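# Household robots (the chores question)

I keep this entry for people who ask me whether a machine can do their dishes yet, and I last gave it a proper going-over on 2nd April. My short answer is "some of them, slowly, if you set things out nicely." The long answer is everything under this paragraph.

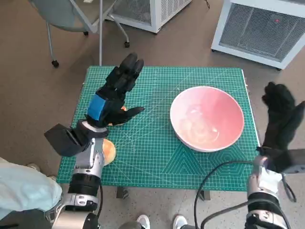
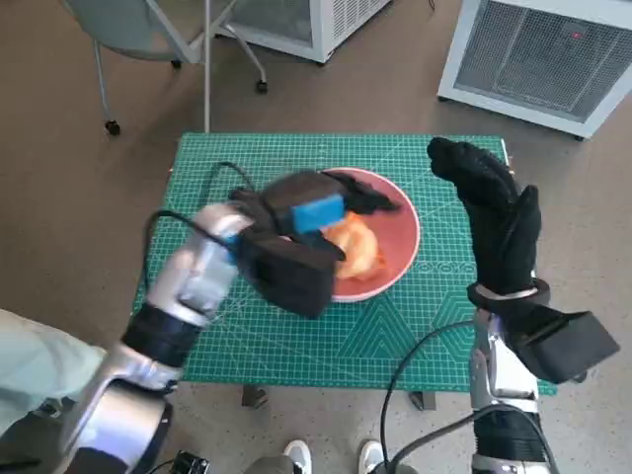 *Two-armed robot with gloved hands at a small table: an empty pink bowl on the mat (first), and the left hand over a pink plate (second).*

## What counts as a chore

By "chore" I mean a job with a beginning and an end that a person would be glad to hand over: clearing a table, folding towels, putting fruit in a bowl, sorting screws at a bench. Vacuuming counts too, but floors are flat and a disc on wheels can get pretty far just by bumping into things, so I treat it as its own subject (see *Robot vacuums*).

Table work is where I spend most of my time, and it's much harder than it looks! An orange is round, so it rolls. It's also a bit squashy, and no two are quite the same size. You and I pick one up while talking on the phone. A robot has to find it, choose where the fingers go, close them with a sensible amount of force and then let go over the dish (letting go is a bigger headache than people expect, especially with grippy gloves on).

## Hands or grippers?

I go back and forth on this one. A plain two-finger gripper is cheap, tough and easy to control, and for boxes and cups I'd take it every time. Hands with fingers are better suited to our stuff, meaning door handles, scissors, spray bottles and so on, but there are more joints to wear out and more ways to get a grip wrong. Ruaridh MacBrayne, who taught me most of what I know about wrists, thinks fingers will win in kitchens and lose on the shop floor. I'm half convinced.

## In the home

The Tosh is the one I've spent the most hours with. It can move fruit and light dishes on a table it knows, and it's decent with dry cloths. Give it a wet plate and I'd stand close by. My own test is dull: 200 tries at the same pick, then I swap the dish and start over. Swapping the dish is usually where the trouble starts.

The Donero people went the other way and built a machine that only folds laundry. I like it a lot, though it's the size of a dresser and it sulks at fitted sheets (so do I).

## On the shop floor

Things look rosier here. At the Sornby plant, parts come down the line facing the same way, the lights never change, and the Orero arms there place 2000 small fittings a shift with 2 people looking after them. Could the same arms empty a dishwasher? I asked, back in November, and got a very polite no. A factory gets rearranged to suit the machine, while my kitchen gets rearranged by whoever cooked last.

## Open problems

- Soft things that change shape when you squeeze them
- Clear glass, which cameras still struggle with
- Speed, which is still painful next to a person
- Knowing when a job has gone wrong and stopping

## See also

Robot vacuums; Grippers; Laundry folding; Gloves for robot hands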